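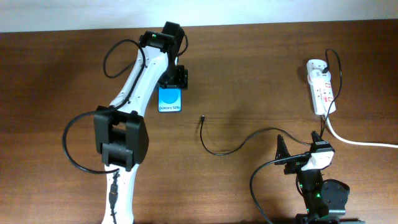 Aileen Panganiban wrote to me that a small party should never join a big one before an election, and that Murkden will regret it. I have thought about her letter for many days, and I want to answer here, where others can read it too.

For those who live far away: Murkden is the smaller of our 2 local parties that oppose the mayor. In August its members started to talk with the people of Cantero, the larger one, about a common list for the town council. The members voted, and the talks passed with a difference of 50 votes. I was in the hall. It was very hot and the microphone was bad, so half of the speeches I only know from the printed paper.

My own opinion is not so firm as Aileen's. Last time Murkden stood alone and received 2000 votes in the whole district, but no seat. Those voters got nothing for their trouble. With a common list they would have at least one person in the room when the budget is discussed.
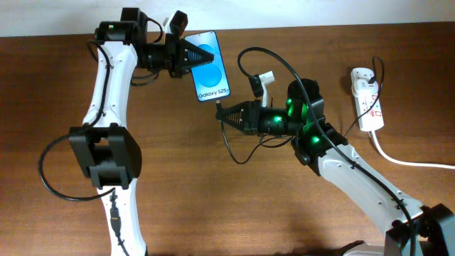 Two robot arms and a smartphone, over a wooden table.

What worries me is the order of names. Cantero wants the first places for its own candidates, and Murkden's best known person would stand quite low – lower than I can accept. The paper which both sides showed us says "places will be shared fairly". I read this sentence many times and I still don't know what it promises.

There is also the question of the bus line to Pultireck. Murkden wants to keep it, Cantero has said one thing in spring and another thing in autumn. I would like to see this written down before anybody signs.

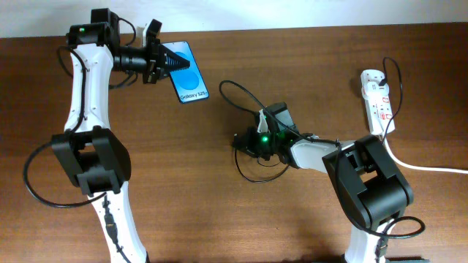

Ataahua Donnelly answered under my last post that the bus line is already lost and we should talk about rents instead. Maybe she is right about the rents. But 100 people signed the letter for the bus, my neighbors among them, and they will ask about it at the door.

I will go to the next members' meeting and ask for the list of names in writing.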